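Garment folding notebook – August, week two

Long entry, sorry. Cormac asked me to write up the trouser work before I forget why we changed things, and Philomena wants enough in here that she can pick up the retraining on her own, so I am putting down more than I normally would. Tea is made, the rain is coming down sideways, and the training run has another few hours in it, so there is no hurry on my side.

Where we had got to

At the end of July we were folding tops quite nicely and trousers rather badly. The bench arms did the towels and T-shirts well enough that Ita had stopped coming in to watch, and I took that as the best compliment we were likely to get. Trousers were another matter. Joggers went all right. Jeans, and dark jeans above all, ended up as a sort of loose heap with one leg wandering off, and the policy would then pat the heap a few times and stop, looking (if a pair of arms can look anything) quite pleased with itself.

We argued for most of a week about why. Brendan's view was that it was purely a matter of seeing: black denim on a dark bench mat gives the wrist cameras next to nothing to hold on to, and the two legs run into one another wherever they overlap. Mine was that it was mostly weight. A jeans leg drags behind the fingers in a way that a sleeve does not, and nearly all our demonstrations at that point were of light things. Cormac said, very fairly, that we could go on like this till Christmas or we could collect some data that would tell us.

The collection

So we moved off the bench and onto beds, with the hand-held grippers, one in each hand, and did the folding ourselves. I was doubtful about beds. A mattress gives under the fingers, the sheet comes up with the cloth if you pinch too deep, and the reach is longer than anything the bench arms do. But people do fold on beds, and the white sheet gave Brendan his contrast, so it was a fair way to test his side of the argument while mine got its turn through the heavier cloth.

The rule we settled on for trousers, after a good deal of to and fro:

Start with the legs apart or crossed, never ready-folded. Bring the one leg over the other first, lined up at the hem before the waistband. Then hems up towards the waist, once, and once again if the pair is long. Smooth only with closed fingers. If you lose the leg, leave it lost, carry on and pick it up again, and do not restart the take. That last one matters more than all the rest and I will come back to it.

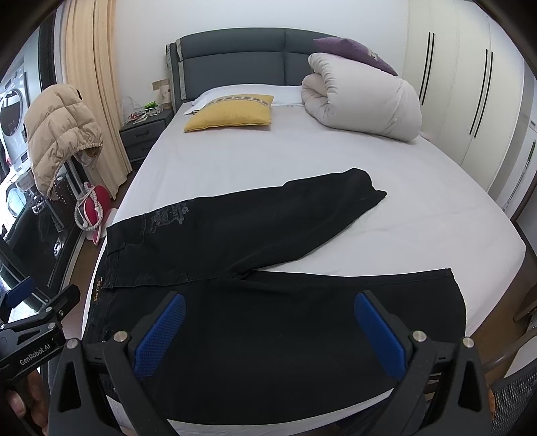
Black jeans on the double bed, both fingers over the lower leg.

Each take runs from the first approach until both grippers are drawn back clear of the cloth. We kept 93 takes of trousers out of everything recorded, and that is after I had been through and thrown out the ones where tracking slipped. Bríd did a second pass over my rejects, bless her, and rescued a few I had been too hard on. She is much more patient than I am with a wobbly trajectory, and she was right about most of them.

A word on rooms. Philomena asked whether we ought to clear the bedrooms down to nothing before recording, and for a day or so I thought we should. I have changed my mind. What sits on and round the bed is just the sort of thing the policy will meet, and pillows and rolled-up duvets are especially useful, as they are soft, pale, folded-looking objects that are not the job. In the first bench version the arms would go for anything with an edge. If we only ever show them a bare surface they will never learn to leave a cushion alone. So the working area wants to be free for the garment, and past that I would leave rooms as they come. I have put a line to this effect on the collection sheet.

Tracking

Most of what we threw out failed for the same reason. When you lean in to line up the hems, both wrist views fill with sheet and denim, one plain white and the other plain black, and there is precious little left for the pose estimate to fix on. It drifts, then jumps when the room comes back into view. I spent far too long fiddling with thresholds before Cormac suggested simply standing a bit further back and keeping the elbows low, so that some of the room stays in at the top. It cost us nothing, and the reject rate fell off at once. I was a little cross about the lost afternoon, but there we are.

Note for Philomena: the jump detector still flags the start of every take, where the hands come up from rest. Ignore those. I have not had time to fix it properly and the trim takes care of them anyway.

Training

Three versions, same network, same number of steps, so that we are comparing like with like.

Version A is the old set only: tops, towels, joggers, all from the bench. That came to 3097 clips after splitting.

Version B is A with the bed trousers added, but with every take cut down to its clean parts, so any fumble or lost leg is snipped out.

Version C is A with the bed trousers added whole, fumbles and all.

B was Brendan's idea and C was mine, and I ought to own up that I fully expected B to come out on top. One spends so long telling people to be tidy when they record that it feels quite wrong to hand the untidy bits to the network.

What happened

We ran each version on the bench arms with the Plastitano tub of test clothes, on the pale mat this time, 29 attempts per version. All jeans, the four pairs in rotation, start pose shuffled by whoever was not running the arms. Bríd did the scoring without knowing which version was up. A fold counts if the legs are stacked, the hems are within a hand's width of each other, and the thing can be lifted in one piece without falling open.

A managed hardly any, so few that I would not like to draw anything from them. B was a good step up and made some really lovely folds when the first pinch landed. C got 18, which is the best we have ever had on denim by a long way.

What pleased me most was how C behaved when it missed. In B, if the leg slipped out on the way over, the arms carried on through the rest of the motion holding nothing and set down a beautifully careful fold of thin air. In C they stopped, went back, and took another pinch, often a little further in from the hem. It was the very thing we do ourselves with the hand-held ones, and it had come straight out of the takes I was tempted to bin. Ita came in to watch again, so perhaps I shall have to find a new compliment.

On the argument from July, I think we were both partly right and neither of us should be too grand about it. The pale mat helped A hardly at all, so contrast alone was not the whole trouble. But Brendan then ran C on the old dark mat, just a handful of goes late on Saturday, and it was plainly worse there, reaching past the leg or pinching mat. Too few to put a figure on. He is going to do it properly.

Things that still go wrong

Long legs. When a hem starts beyond the comfortable reach of the arms, C tends to grab at the knee, and the fold comes out short and fat with a tail. We have few examples of pulling a garment closer before folding, and I think we simply need to record some.

Waistbands. The fingers ride up over the thick seam at the front and lose their hold. The pads on the hand-helds seem to cope better than the ones on the bench arms, and I would like to swap them over and see whether that accounts for it before touching anything else.

Knowing when to stop. Still pats. Less than it did, but it pats. I have had a look at the ends of the takes and we all do a bit of patting ourselves, so I suppose it has come by it fairly. Cormac thinks we should trim the tails harder. I would sooner ask people to draw back promptly and leave the trim alone.

Next

Philomena: retrain C with the extra takes Bríd rescued, which did not make it into this round. They are in the folder called vada, next to the old ones. Please keep the same seed.

Brendan: dark mat runs, full number, all three versions.

Me: record pulling-in takes, jeans first, then something heavier if I can find it. Swap the pads. Fix the jump detector if the week allows.

Bríd: scoring sheet needs a box for "recovered after a miss", as at present we only have folded or not folded, and the most interesting thing we saw has nowhere to go. I have been writing it in the margin.

Cormac: we are low on storage again. I have moved the raw July bench recordings over to the Dolan drive and checked that they open. Please don't clear the originals until Philomena has had her retrain.

Training run has just thrown a warning about the learning rate, so I had better go and see to it.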